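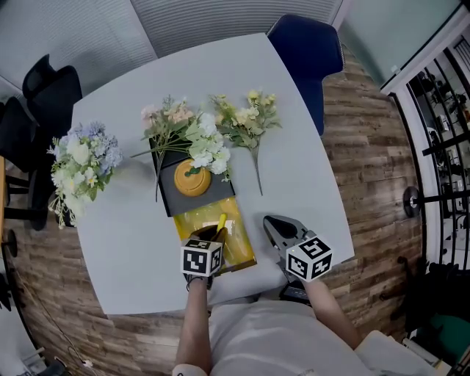 4.2 Living with the Clelus kit

I'll be upfront that we went into this part of the review a little skeptical. We had already tried the Storkon handhelds (section 4.1) and come away with sore wrists and a lot of half-usable recordings, so when the Clelus pair arrived at our Pondalham lab I was ready to grumble. I grumbled less than I thought I would!

Figure 3. Flower task with the Clelus handheld grippers, one per hand. Each gripper carries a cube with black-and-white markers. The artificial flowers lie toward the far side of the table.

We picked flowers for the third task because they're annoying. A stem is thin, a bloom is wide and squashy, and a plastic sleeve slides away the second you push on it. Most kits in this price range get demoed with blocks and cups, and I can see why. We used artificial flowers for everything (real ones would have wilted on us halfway through, and I'm not sweeping up petals for science).

The setup is simple enough. You hold one gripper in each hand, the markers on the cubes give the software something to track, and you do the job more or less as you would with your fingers. Ruby-Lee Quinlan and I split the sessions and recorded 180 episodes between us over 6 days, all on the same white table. She has smaller hands than I do and liked the grip right away – I needed a couple of sessions before I stopped squeezing too hard.

What worked well: picking up single stems. The jaws close evenly, and I rarely had to go back for a second try. Sleeves were harder. You have to pinch one layer of plastic and hold it while the other hand brings in the stems, and the trigger on our left unit got stiff toward the end of a long session. Goodwin, the reseller, swapped the spring for us and that mostly fixed it.

Tracking was good as long as we kept the cubes apart. When our hands crossed, which happens all the time when you're gathering a bunch together, one cube would hide the other and the pose would jump. Clelus suggests slowing down. We tried it, and sure, the numbers got better, but I also started moving like I was underwater, and I don't want a robot learning that from me. We went back to normal speed and threw out the bad episodes, a choice we come back to in section 6.

The manual could use some love. Calibration gets one page, the steps are out of order, and we ended up writing our own sheet and taping it to the lid of the case.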